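Fisgate Wall Drying Rack, Folding, 33 in.

Home / Laundry and Utility / Drying Racks / Wall Mounted

Item 580-W
Finish: white powder coat
Ships in one carton
Usually leaves our Tandham warehouse in two working days

Overview

The Fisgate is a folding drying rack that mounts to the wall and stays there. Pulled out, it gives you eight rails for shirts, towels, and light outerwear. Pushed back, it sits close enough to the wall that a door can swing past it in most laundry rooms. It has no springs and no motor. Two steel arms on each side carry the rails, and a locking stay on the left holds the rack open until you lift it.

We have sold the rack in this form since the second version of the hinge. The first version had a plastic bushing that wore out in busy households. The current one uses a brass bushing, and the older racks can be upgraded with the kit listed under Spare Parts.

What it holds

The rated load is 33 lb with the rack fully open and the weight spread across the rails. A wet bath towel is heavier than people expect, so put towels on the two rails nearest the wall and lighter things toward the front. Jackets with a lining do best unzipped and draped over two rails with the collar at the back. Down and other filled garments should be turned a few times while they dry.

Do not hang from the front rail. Do not use the rack as a step or a grab bar.

Dimensions

Width: 33 in.
Depth, open: 20 in.
Depth, folded: 3 in.
Number of rails: 8
Rated load: 33 lb

Materials

Arms and back plate are steel. Rails are aluminum tube with a powder coat finish that will not mark light fabric. End caps are nylon. The screws in the carton are stainless and fit a standard driver.

Mounting

The back plate has four holes, spaced so that two of them land on studs at normal spacing. If your studs do not line up, use a backing board fixed to the studs and mount the rack to that. We do not recommend drywall anchors alone for this rack. Brick and block walls need masonry plugs, sold separately.

1. Hold the back plate at shoulder height and mark the first hole.
2. Level the plate and mark the other three.
3. Drill pilot holes.
4. Drive the top screws first, then the bottom ones.
5. Hook the arms onto the plate and push down until they click.
6. Open the rack and check that the stay locks before you load it.

Leave 8 in. of clear wall above the plate. The arms rise a little as the rack opens, and a low shelf will stop them.

Care

Wipe the rails with a damp cloth. Skip abrasive pads and anything with bleach in it. If a hinge gets stiff, one drop of sewing machine oil on each side is enough — wipe off the extra before you hang anything. Check the wall screws every January, or whenever you change the smoke alarm batteries.

Spare parts

Hinge upgrade kit, brass (fits all Fisgate racks)
End caps, set of 16
Stay and pin, left side
Screw pack, stainless
Masonry plugs, pack of four

Parts orders go through the Mostau office. Hedvika Jireš handles these and can match a part from a photo if the label on your rack is gone.

Goes with

Kong garment hooks clip over any Fisgate rail and take a hanger. The Fisgate 20 is the same rack in a 20 in. width, with six rails, for closets and campers.

Customer notes

"Ours is over the washer. Holds a full dark load and the kids' coats in winter. The instructions say shoulder height but I went lower so my mother can reach it." — Saimi Halonen

"Good rack. The stay was stiff for the first week."

"Wish it came in black."

Returns

Unused racks can come back within 20 days in the original carton. Racks that have been mounted can be exchanged for a fault but not refunded. The hinges and arms are covered for eight years in home use. Powder coat chips are not covered.

Gallery

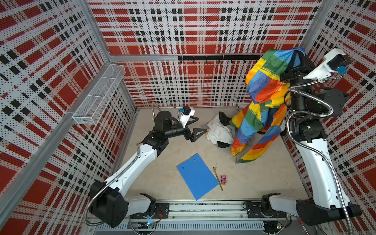
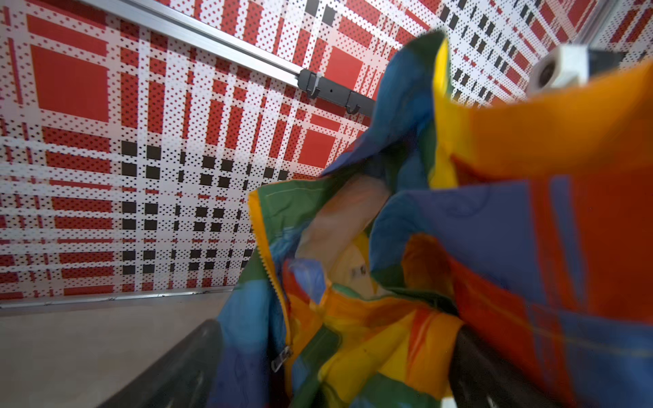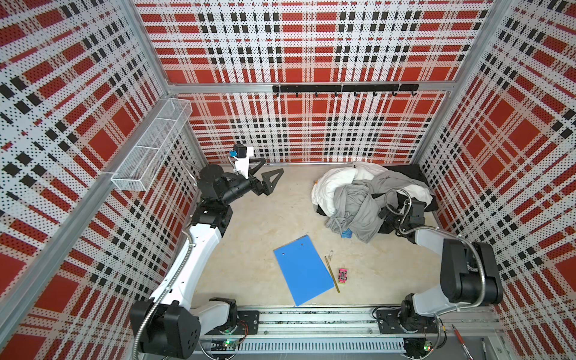
Plaid perforated wall panels (first and third); multicolor jacket with metal zipper (second).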